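Shop Floor Talk > Automation at Work > Anyone else's site training the pick arms by hand?

ferrule_six
15 July 2024
We're the Faltodby site, parts and returns, 43 people across both shifts. Since December a few of us have been spending part of the week on the grippers, opening and closing things so the Clirholm arms can learn how it's done. I came off the packing line for it and I have to say I love it! I've been pulling orders for years and never once thought about how I open a cabinet. Now I think about it all day (and at home, my family is tired of hearing about it).

What I like is that the people doing it are pickers. Two of us sit in on the planning now, and when we said the double-door units should come before the drawers because that's where everyone's wrists hurt, they changed the order. My station this week: 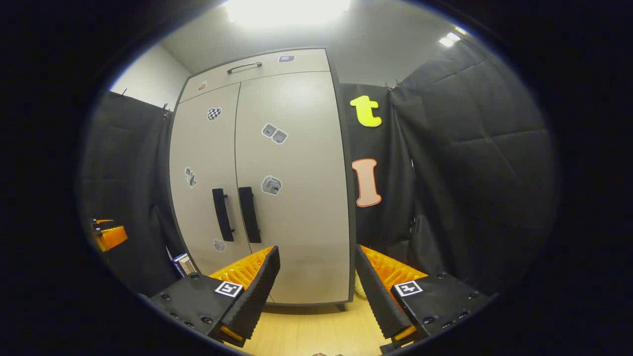
Gripper open, heading for the gray double-door unit. Stickers and all.

The tall handles on the lower doors are the ones I keep practicing. Come in too square and you bump the one next door, they're that close together. The bar on the top compartment wants a totally different wrist. Would love to hear how other places are doing it and what it's done to your shifts.

mudlark77
Glad you're having fun, but I'll be the grump. What happens to the 43 when the arms can do the doors? We had the same cheerful start at Plirncombe. Six months of "you're the experts" and then the night pick crew went from 12 to 6. They were moved to other jobs, fine, but the other jobs were days and some people needed the night rate.

ferrule_six
That's fair and I don't want to wave it away. Ours is in writing: no one loses hours or shift pay while the project runs. After that, I don't know. I'm asking for the same wording past the end date.

tapecount
Ask for it now while they need you. Once they have the recordings you've got a lot less to bargain with.

oldbeltdrive
I'm with ferrule on the work itself. We've done a little over 2000 runs at our place and my shoulder is the best it's been in ages. Shorter turns, more breaks, and I learned to read the logs, which I'd never have gotten near before. Run 2123 is my favorite, I finally got a sticky door in one smooth pull and I made everybody come look at the playback!

Question on your handles, do you pull both doors from the same spot on the floor or step over for the right one?

ferrule_six
Step over, half a pace. I tried it from one spot and my elbow ended up somewhere behind my ear.

mudlark77
oldbeltdrive, did they pay you more for reading logs? Ours called it "development" and the grade stayed the same.

oldbeltdrive
One grade up, after we pushed. Took a while.

hexkey_lou
Slight disagreement with tapecount. We held back at Hervieu until everything was signed and the company just brought in outside people to do the recordings. They'd never picked an order in their lives. The arms learned to open doors in a way no picker would, and now we work around them. I'd rather be in the room.

tapecount
Be in the room AND get it signed. You can do both in the same week.

ferrule_six
OK, taking that to the next planning meeting along with the shift pay wording. And the grade question, thanks mudlark, I hadn't thought to ask. Drawers start after this, so if anyone has tips for shallow ones with a lip instead of a handle, please post them. I'm already practicing on my kitchen.

oldbeltdrive
Low and flat, fingertips under first. I'll write up what we did when I'm off shift.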